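Ticket: Playlist import drops tracks and scrambles order
Product: Famville desktop player, music library module
Status: Closed, fixed with workaround
Opened by: Igor Kozłowski
Opened: Apr 8, 2022

Original report

I moved my music library from an old computer to a new one. The library has 2,000 songs in it, nearly all ripped from my own CDs, plus some downloads bought from artists directly. The files copied over fine. I checked the folder size on both machines and they match to the byte.

The problem is the playlists. I exported my main one from the old machine as an M3U file and imported it on the new one. The old playlist has 1,287 tracks. The imported one has 826. There is no error message. The import window says "Done" and closes.

The tracks that did come in are also out of order in places. I spent years putting this playlist in order and I play it straight through, so the order matters to me as much as the missing songs.

What I tried before writing:
Restarted the player. No change.
Deleted the playlist and imported again. Same 826 tracks.
Rescanned the library. It finds all 2,000 songs.
Searched for some of the missing songs by title. They are in the library and they play.

Reply from support

Thanks for the details. Please send:
1. The version number from the About window on both machines.
2. The M3U file itself, as an attachment.
3. The names of three or four songs that are missing from the playlist but play from the library.
4. The import log. Go to Settings, then Library, then Open Log Folder. The file is called import.log.

Please don't edit the M3U file before sending it.

Reply from Igor

Old machine has 4.1, new machine has 4.3. M3U and log attached.

Missing songs, picked at random: the second and third tracks on the Quách live album, everything on the Surkholm EP except the opener, and a Polish folk compilation where all of the songs with Polish letters in the title are gone and the plain ones are there.

Typing that out I can see a pattern, but the Surkholm songs have ordinary English titles, so it can't be only that.

Reply from support

The log shows two separate causes.

Cause one: text encoding. Version 4.1 writes M3U files in the older Windows text format. Version 4.3 reads every M3U file as UTF-8. Any path with an accented or non-English letter comes out garbled, the player can't find a file by that name, and it skips the line. This covers the Quách album and the folk compilation. The artist name is part of the folder path. The Quách tracks that did come in are ones you also have on a compilation in a different folder, and the player matched them by title.

Cause two: path length and trailing periods. The Surkholm folder on your old machine has a period at the end of its name. Windows dropped the period when the folder was copied. The M3U still has it. The opener came through by the same title match as above.

The title match also explains the order problem. When the player can't find a path but finds a single song with the same title, it adds that song at the end of the current batch. We agree this is wrong and have filed it as a bug.

Steps to fix:
1. On the old machine, open the playlist and choose Export.
2. In the file type box, pick M3U8 in place of M3U. This saves the file as UTF-8.
3. Copy the new file to the new machine.
4. Open it in Notepad. Use Replace to change the old Surkholm folder name to the new one without the period. Save.
5. In Settings, then Library, turn off "Match by title if file not found."
6. Delete the imported playlist and import the M3U8 file.

Step 5 has to come before step 6 or the order will be wrong again.

Reply from Igor

Better. I get 1,287 lines in the playlist now and the order is right from the top as far as I've checked. But 389 of them are gray and won't play. Clicking one gives "File unavailable." The Quách album is fine and so is Surkholm.

All of the gray ones seem to be in the second half of the alphabet by folder.

Reply from support

Please right-click one of the gray songs, choose Properties, and send the first part of the path.

Reply from Igor

It starts with E:\Music2. The songs that work start with D:\Music.

I had two music folders on the old machine because the first drive filled up one December. On the new one everything is under D:\Music. I forgot there had ever been a second folder.

Reply from support

That explains it. With title matching turned off, the player uses the path exactly as written. Open the M3U8 file in Notepad again and replace E:\Music2 with D:\Music. Save, delete the playlist, and import once more.

After it loads, leave title matching off. It is on by default in 4.3 and will come back on if you reset your settings.

Reply from Igor

That did it. 1,287 tracks and no gray ones. I skipped through and spot-checked a song from each album. The order is right, including the run of slow songs near the end that had been scattered all over.

Two requests while I have you. The import window should say how many lines it skipped. I only noticed because I knew the old number. And please put the M3U8 tip on the help page, since the page only mentions M3U.

I'm keeping a second copy of the playlist file on a USB stick now.

Attachments on this ticket: main.m3u, main_fixed.m3u8, import.log, desk.jpg

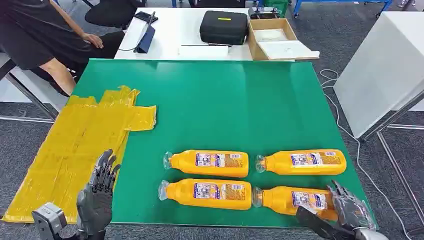 desk.jpg: Four orange bottles on the green mat.

Reply from support

Glad it's working. Both requests have been passed on. The skipped-line count is planned for a later release, with no date yet. The help page has been changed and now lists M3U8 first.

For anyone who finds this ticket by search: the same steps apply to playlists exported from Plastureck, which also writes the older text format unless told otherwise. In Plastureck the setting is under File, Preferences, Playlists, "Save as Unicode." Turn it on, then export.

Known issue: playlists that include internet radio addresses import correctly, but the station name may show as the web address. Rename it by hand in the playlist view.

Resolution: User error in part (two source folders), encoding mismatch between 4.1 and 4.3, bug filed for title match order.
Ticket closed. Reply within 14 days to reopen.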